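When I rang Yavuz Erdem for our chat he was making soup, and he asked if I would mind him stirring while we talked. I didn't mind a bit. He has been running the Fovness groups for people with health anxiety for long enough that I half expected a polished speech, and what I got was a lovely, wandering hour which I have had to trim a good deal.

I began with sleep, as so many of you write to me about the small hours. "Night-time is when people check," he told me. "They check their pulse, they check a mole, they look things up on the phone under the covers. One woman in my group had read 522 pages about her heart. She had kept a tally, bless her, and she was rather proud of it until she saw it written down."

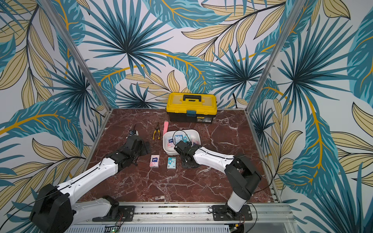
His first piece of homework is a gentle one. Each person picks a single check and puts it off, to begin with for just 2 minutes. "They look at me as if I've lost my mind," he said, laughing (the soup was bubbling by then, I could hear it). "Two minutes! But if you've never once waited, two minutes is a very long time, and I'd much sooner have a small wait that gets done than a big one that doesn't."

I asked about families, who so often end up as the ones giving the reassurance. He was quiet for a moment. "My own wife did it for me for years," he said. "I'd ask if I looked pale and she'd say no, you look fine, and we'd both feel better until teatime." They settled on a new answer between them, which was simply "I think that's the worry asking", and he admits he found it very irritating at first.

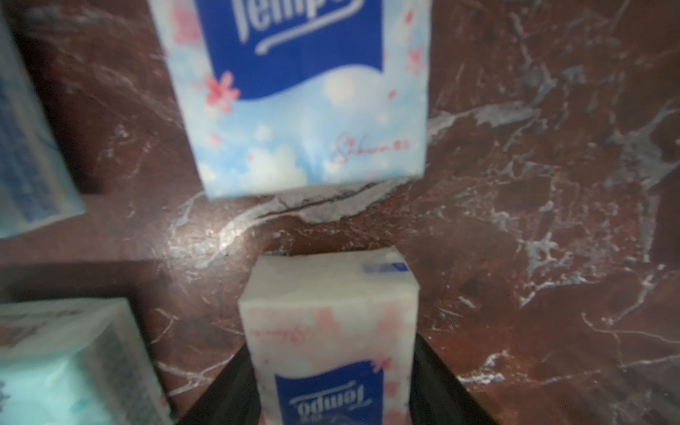

The groups take 18 people at a time and meet in the upstairs room at Canpolat, with tea before and after. There is a workbook too, called Trundari, written with his old colleague Yavuz Altıntaş. (Yes, the two of them do get each other's post.) It has gone out to 3,000 homes so far, and they are busy rewriting the chapter on doctors' appointments, which he feels was too stern.

The next group starts in March, and you don't need a letter from anyone to join. I asked what he would tell a reader who was dithering over it. "Come and sit at the back with a biscuit," he said. "You needn't say a word the first time. I didn't." Then he had to go and find the pepper.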